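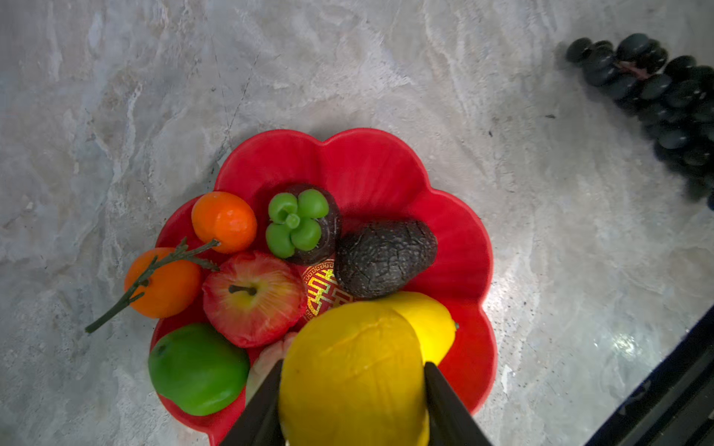
Fruit plate, marble top.

Notebook, 13 February 2017. Paste trials, Pirbridge bench

Picking up from the December batches. The wheat paste still goes lumpy when the starch is poured in too fast. Cooked two pots this morning, same flour, same water. Pot A got the starch dry, pot B got it as a cold slurry. B was smooth at 90 C and stayed smooth after straining. A needed straining twice and I threw out a good spoonful of skin.

Brushed both onto offcuts of the Trusside lining paper and hung them. Left the brushes in cold water.

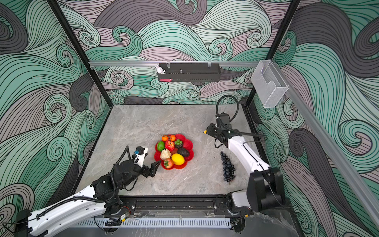
Povilas Org thinks the skin comes from leaving the lid off, and that the slurry has little to do with it. He wants pot A repeated with the lid on before we change the recipe sheet. Fair enough. Added to the list.

To do:

1. Repeat pot A, lid on, same stirring speed. Write down the time it comes off the heat, which I forgot for both pots today.

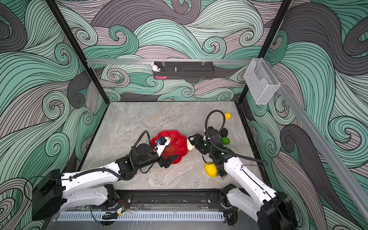

2. Peel test on the hung strips after 6 days. Use the old spring scale, the new one reads low under a small load. Maya has the clamps.

3. Ask Baranauskienė for the same flour lot. If they're out, start a new page and don't mix results.

Gunhild's thinned paste (2 parts water to 1 of paste) is in the fridge, top shelf, labeled. It soaked through the thin stock and cockled it badly. Fine on the heavy stock.
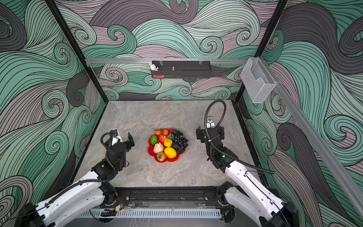 Does the paste keep over the weekend? Three days in the fridge at most, and toss it sooner if it smells sour or goes watery on top.

Séverine needs the large brush back. Sieve has a tear near the rim, use the other one.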